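Kerekes Court Notes
@kerekescourtnotes
Mar 30, 2022

1/
Today I want to write about a small thing: the grip of a racket. I play in a hall on Kerekes street, on the cheap courts at the back, and many people there play with a grip that is already finished. I did the same for a long time, so I say this without blaming.

2/
My first racket was a Ranmont, second hand. I paid 636 for it in my old currency, which sounds like a lot and is very little. The frame was good. The grip was gray and shiny like an old bus seat, and I believed a grip must be like this.

3/
Then in July the hall becomes very hot and my hand was turning on the handle with each strong hit. I was holding harder and harder. After 14 days of this my elbow was hurting also when I lifted the kettle.

4/
A man in the shop looked at my racket for one second and told me the grip is dead. He sold me a new one for 500. I put it on in the evening at my kitchen table, badly, with a big lump in the middle. Even with the lump it was better!

5/
How do you know the grip is finished? For me there are these signs: it shines, it turns hard in the place of the thumb, and small crumbs come off in the bag. If you wipe your hand on your shorts before every serve, this is also a sign.

6/
Taking the old one off. Start at the top, where the finishing tape is. Pull slowly. Under it you will find the glue of some previous person. I clean it with a dry cloth first and only then with a little alcohol. Leave it to dry, and don't hurry here as I did.

7/
Putting the new one on. Begin from the bottom of the handle, at the cap. The first turn should go straight around, and after this you go up with an angle. Keep the grip a little stretched all the time. I overlap 2 millimeters. Some people in my hall do more and get a thicker handle.

8/
For right-handed players the direction is important. If you wind it the wrong way, the edges will roll up under your palm. I learned this with a quite expensive Lestix grip, and I had to take it off and start again. My neighbor is left-handed and he does everything opposite to me.

9/
About color. White looks beautiful for one week. Black hides everything, so you never notice that it is dirty. I like red now, a bright one that goes to pink. With the white cap at the end and the black band with white print, it looks clean and a bit sporty on the table.

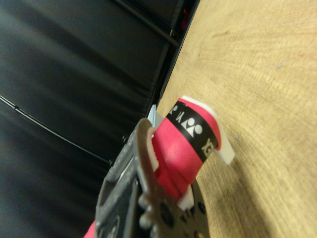

10/
The finishing tape. Most grips come with a short piece of tape in the package. I found it too short every time, so I use ordinary electrical tape and cut the end with scissors. If you tear it with your teeth, it comes loose sooner.

11/
Somebody asked me last time if you must remove the old grip at all. It depends what you are putting on. A thin overgrip goes over the old one, no problem. A thick replacement grip goes on the bare handle. If you put thick over thick, you will hold a rolling pin.

12/
I also tried the Gurnance brand because it was on sale. It is soft and nice in the beginning, but it was a little too sticky for me, and I had dust on it from everything in my bag. My sister likes it very much, so please try for yourself.

13/
My elbow is fine now, thank you to those who were asking. Next time I will write about strings, but I must first understand them better. If you have a good way to remove old glue without alcohol, please tell me in the replies, I still have one racket to clean.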